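机器人做装配，规矩该从哪里写起

Gervasio Daza 办公室的门是开着的，我到的时候他正蹲在地上找一颗滚到柜子底下的螺丝。他说你先坐，水在窗台上，杯子自己挑一个干净的。等他站起来，手上全是灰，螺丝没找着，话匣子倒是已经打开了。

我来 Villalba 找他，是为了那份在同行之间传了好一阵子的《双臂装配作业守则》。这份东西最早只是他们实验室内部的一张纸，贴在门背后，后来 Plallholm 的一家合作厂要去了一份，Fladdale 的培训中心又要去了一份，要的人越来越多，他只好坐下来认认真真地写。到2024年2月7日定稿的这一版，连附录一共203条。我问他，203条，操作的人真的会读吗？他笑了半天，说不会，当然不会，所以前面有一页是给所有人读的，上面只有6条，剩下的是出了问题以后翻的。

“我最早写的那一版，全是‘必须’和‘严禁’，”他说，“写得很痛快，像写判决书。写完拿给操作员看，人家很客气地说写得真好，然后该怎么干还怎么干。我还生了两天气呢。后来我想明白了，我写的每一条都对，可是没有一条告诉人家，早上八点站到台子前面，第一件事到底该把手放在哪儿。”

于是他搬了把椅子，在实验室角落里坐了将近三个星期，什么也不说，就看别人干活。他说这三个星期是他写守则最有收获的日子，虽然腰坐坏了，到现在阴天还疼。他把看到的东西记在一个软皮本子上，这个本子他也拿给我看了，字很潦草，中间夹着一张面馆的收据，还有一页画的是他女儿要的书架，尺寸标得比守则里的图还仔细。

聊到这里他提议下楼去看看，说坐在办公室里谈守则，谈着谈着就谈成哲学了。楼下比我想的要安静，他进门以后声音也放低了，走路贴着墙边，到了地上那条黄线跟前自己先停住，再回头看我有没有停。

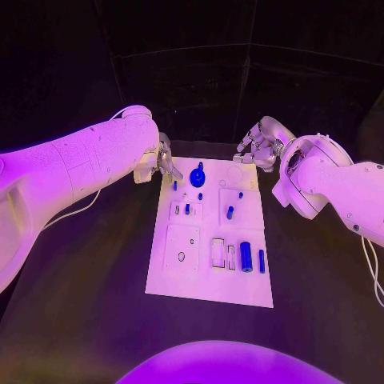
守则的第一页，头一条讲的是“先清点，后上电”。Daza 说这一条被人嫌弃得最多，都觉得太啰嗦，清点谁不会呢？可是他坚持要放在最前面，而且坚持要写清楚怎么清点。板子上的零件有的立在槽里，有的平躺着，像那两根蓝色的圆柱，一粗一细，横在板面上，旁边就是画好轮廓的长方形槽位。“你看，躺着的和立着的，对手臂来说是两件事，”他说，“立着的，你告诉它位置就差不多了；躺着的，你还得告诉它朝向，而且圆的东西躺着是会滚的。所以我们的清点表上有一栏专门写姿态。以前没有这一栏，大家都只打个勾，勾打得整整齐齐，开机以后照样抓空。”

他讲起抓空来很有感情，像讲一个老朋友。按他的说法，抓空本身不要紧，要紧的是抓空以后人会做什么。十个人里有九个会下意识地伸手过去，把零件扶正，再退回来，整个过程也就一眨眼的工夫，谁都觉得自己够快。第二条就是冲着这一眨眼写的：手臂只要还在使能状态，人的手就不进工作区，扶正零件也不行，捡东西也不行，擦台子也不行。他说最初这一条后面还跟着一长串例外，什么低速模式除外，什么有人监护除外，后来让 Fladdale 那边的一位老培训员用红笔全划掉了，批了四个字，“例外太多”。他看了那四个字，脸红了一阵，就照着改了。

“培训员看东西跟我们不一样，”他说，“我们想的是这句话严不严密，她想的是一个刚来的小伙子，昨天晚上没睡好，看到这句话会怎么理解。你给他三个例外，他一定觉得自己正好是其中一个。”

第三条讲两条手臂之间的先后。这一条我原先读的时候没太懂，为什么要专门规定哪条先动、哪条后动，程序里不是都写好了吗？Daza 听了连连摆手，说程序里写好的是动作，人心里得有的是次序。两条手臂同时往一块不大的板子上伸，留给彼此的余地是很窄的，所以他们规定，每次改程序都要指定一条主臂，另一条在主臂退到安全位以前，只能待在自己那半边。主臂是哪条，要写在白板上，用大字写，站在门口就能看见。他很得意这个“站在门口就能看见”，说这半句话是他爱人帮他想的，她在医院工作，医院里要紧的东西都写得很大。

我问他，两条手臂末端装的工具如果不一样，规矩要不要分开写。他想了一会儿，说分开写过，写了厚厚一沓，后来又合回来了。夹爪有夹爪的脾气，多指的手有多指的手的脾气，前者你要管住它夹多紧，后者你得先想好它用哪几根手指，剩下的手指往哪儿收。可是对站在旁边的人来说，该守的规矩是同一套，离多远，按哪个钮，喊哪句话。他不愿意让操作员先去辨认工具，再去想自己适用哪一条，真到了要按急停的时候，没有那个工夫。于是工具的差别都放进了附录，由写程序的人负责，第一页上一个字也不提。

说到喊话，这就是第四条了。他们要求启动之前必须出声，喊“要动了”，旁边的人必须回一声“看到了”，没有回声就不许启动。刚推行的时候大家都害羞，尤其是几个年轻的研究生，声音小得像在图书馆里借橡皮。Daza 自己带头喊，喊了一个月，喊得隔壁做声学的同事过来敲门，问你们这儿是在排练什么吗？（后来那位同事也养成了习惯，开自己的设备以前也要喊一声，虽然他的设备只有鞋盒那么大。）

第五条讲线缆。我承认我来之前完全没想过线缆值得单独占一条，毕竟第一页上的位置那么金贵。Daza 却说，要是只准他留一条，他说不定就留这一条。手臂外面走的线，每次换工具、换任务都要重新看一遍松紧，手臂伸到最远的时候不能绷着，收到最近的时候不能垂到零件上。怎么检查也写得很实在：断开程序，用最慢的速度把每个关节走到头，人站在线外用眼睛跟着看，从肩膀跟到手腕，再从手腕跟回来。“别用手去拽，”他特意停下来强调，“我见过太多人用手拽一拽，说嗯，挺松的。你拽的那个方向，手臂一辈子也不会往那边走啊。”

他讲了一件 Plallholm 厂里的事。那边有一个工位，每到下午就报位置偏差，查标定，查地基，查温度，查了很久，连空调的出风口都改了方向，最后发现是一根线在某个姿态下轻轻蹭着固定座，蹭一下，偏一点。厂里的工程师打电话来的时候又好气又好笑，Daza 在电话这头也不好意思笑得太大声，他们那时候的守则里，线缆还排在第41条。

第六条最短，只有一句话：“不确定，就停，停了不用解释。”后半句是大家争得最凶的地方。有人担心，停了不用解释，那岂不是人人都可以随便停？Daza 的回答是，对，就是人人都可以随便停。他们从推行新守则起开始记停机，到现在记了3,433次启动，里面由人主动叫停的有300多次，绝大多数停下来看一看，什么事也没有，接着开就是了。我说那停得可真不少，换到生产线上，厂长恐怕要睡不着觉。他说厂长当然要来问的，问得也有道理，工厂和实验室的账不是一个算法，所以给 Plallholm 的那份里，停机以后要在本子上写一个时间和一个工位号，别的还是不用写。“要是停一次就得填一张表，人就会开始掂量，”他说，“我最怕的就是他在那儿掂量。等他掂量好了，手臂早走完了。”

我们在楼下站了很久，站得我脚都酸了，他倒是越讲越精神，中间还跟一位路过的同事讨论了两句中午吃什么。我趁这个空当问了一个一直想问的问题：现在正式的标准已经不少了，为什么还要自己写一份？他说正式的标准他当然要守，那是底线，他书架上摆着，也要求每个新来的人读。可是标准是写给所有地方的，它不会知道你这间屋子的门朝哪边开，也不会知道你们用的零件喜欢往哪边滚。他把自己那份守则比作菜谱边上用铅笔写的字，菜谱说加盐适量，铅笔写的是咱们家这口锅要少放。我觉得这个比方很好，他说是从他母亲那里学来的，他母亲的菜谱上铅笔字比印的字还多。

也有他自己不满意的地方。比方说灯光，守则里对台面照明只写了“稳定、一致”，他觉得太含糊，可是写细了又怕别处照搬。还有学习出来的动作，就是没有人一步一步编程、由模型自己给出来的那种，现在的守则基本上是按写好的程序来考虑的，主臂次序那一条用在这上面就有点别扭，模型可不看你的白板。Nenadville 有一个小组正在跟他一起改这一部分，改了几稿，双方在邮件里客客气气地吵。眼下的折中办法是在模型外面再套一层限制，速度、力、活动范围都由这一层管着，模型想做什么是它的事，出了这个圈就停。他对这个办法只肯给“还行”两个字，说等下一版再看。

他也很愿意听听别人的意见，附录最后留了一页空白，就是让人写的。寄回来的那些他都收着，有一份上面只写了一句“第二条字太小”，他看完当天就把字号改大了，第一页也因此多出来两行，挪到了背面，为了把这两行再挪回来，他又删了整整一个晚上的形容词。

临走的时候他送我到门口，又想起那颗螺丝来，说回去还得接着找，守则第17条写着呢，掉落的紧固件必须找到才能收工，办公室里掉的也算。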